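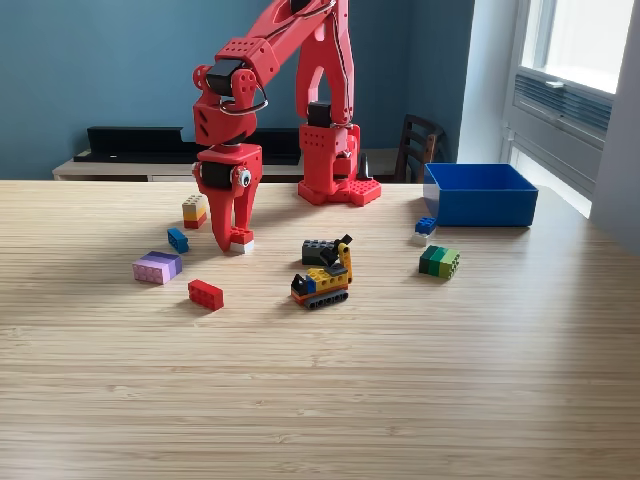
Which Plivon deck should a new player build first from the Jastova set?

Start with Mill Warden, the green starter list, and swap in the two Jastova commons everybody opens by the handful. It's cheap, it forgives mistakes, and you'll learn how the river lane works before you spend a cent on rares.

Home | Forums | Deck Talk | Jastova | Rules Help

tidepool_gran wrote:
I'll second the answer up top, with a small warning. Mill Warden gets sleepy around turn seven, and if the other player is on Stefanou you will just sit there watching the ferries go by. I played it every Saturday for most of the fall and loved it, but I lost plenty of games with a full hand and nothing useful to do. Keep two copies of Lantern Toll in the side pile and you'll be happier – I was, anyway.

brickfoot wrote:
Have to disagree, with affection. Green teaches people to wait, and then they keep waiting for the rest of their lives. Give a new player the Stefanou raid list. Games are over in ten minutes, you get three or four rematches in an evening, and you learn a whole lot more from four quick losses than from one long win.

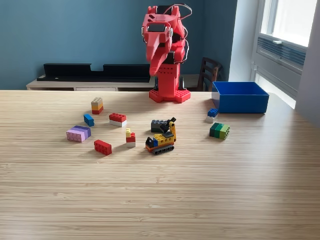 And the raid list got better with Jastova, too. Cinder Pilot costs three now, so you can play it right behind a scout and still hold a coin back for the toll. My niece picked the deck up in one sitting and beat me in the second game (she'd want me to mention that).

tidepool_gran wrote:
Well, congratulations to your niece! But she had you sitting across from her explaining things. Somebody learning from the app at midnight doesn't get that, and the raid list punishes one bad block terribly.
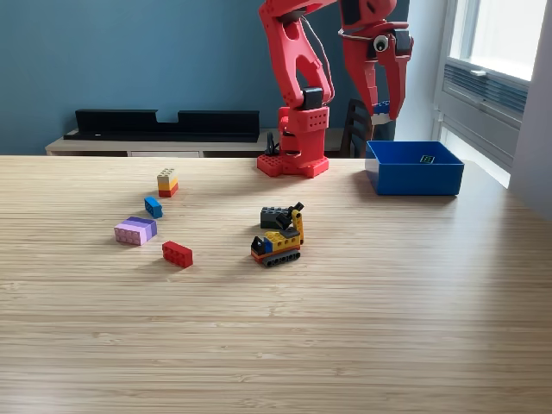
Sevim Ağca here, I run the beginner table at Braranari. You're both a little bit right, and I'd let the person choose after playing each deck twice. What trips up my new folks is the hold rule, whichever deck they have. A held card isn't in your hand and it isn't in the discard either, so it can't be drawn or burned. Think of that little blue and white brick in the red gripper, over by the blue bin: picked up, not put away. Once that clicks, Lantern Toll makes sense and so does half of Jastova.

brickfoot wrote:
Okay, I'm borrowing that. Still voting raid, though. Does the December patch change hold at all?

Sevim Ağca wrote:
Only the wording, as far as I've read. Bring both lists by the table and we'll try it.

Print this thread | E-mail to a friend

Recent in Deck Talk
Stefanou mirror: who wants to go first?
Lantern Toll, one copy or two
Jastova draft, lane by lane
Trading ferries for scouts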